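Erkthorpe Residents' Forum
Shared Spaces > Lounge and Refreshments
Topic: Fruit on the glass table

Posted by J_Hoekstra_Lounge, 7/27/23
Good morning to all members. Following several requests, the lounge team proposes that whole fruit be offered on the glass table during open hours. Members would be asked to use the round plates provided and to return them to the kitchen after use. Comments are invited before the arrangement is adopted.
Jolien Hoekstra, Lounge Coordinator

Reply by Dallska57
I support the proposal in general. I would ask that pineapples be left out. They are heavy for their size, the leaves are sharp, and the skin is rough enough to mark a surface if the fruit is dragged. The repair to the previous table top in March cost this association $500, and I do not wish to see that expense repeated.

Reply by plasano_east
With respect, I disagree with the previous member. A small pineapple weighs less than a full water pitcher, and pitchers have stood on that table without objection for as long as I have lived here. Tempered glass is not harmed by fruit. The concern should be directed at juice, which dries to a sticky film and is visible from every angle on a clear top. 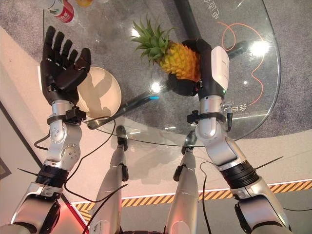 I would further suggest that drinks bottles be kept upright and away from the plates. A bottle on its side will roll on glass, and a rounded table has no raised edge to stop it.

Reply by Dallska57
The point about bottles is accepted. My position on pineapples is unchanged. Who is expected to cut them? A whole pineapple is of no use to a person with a small plate and no knife.

Reply by akanda_reader
May I propose a compromise. Whole pineapples could be set out for display and taken to the kitchen for cutting on a board. No knives should be used at the glass table under any circumstances. Lift the fruit by the body, as the crown can twist off in the hand.

Reply by plasano_east
Agreed, provided that the cut fruit is returned within the same open period.

Reply by J_Hoekstra_Lounge
Thank you for these comments. The arrangement will proceed on a trial basis with a limit of 2 pineapples at any one time. Cutting will take place in the kitchen only. Bottles are to remain upright and capped. The table will be wiped at 5 p.m. by the member on duty.

Reply by Dallska57
Noted. I ask that my objection be kept on record.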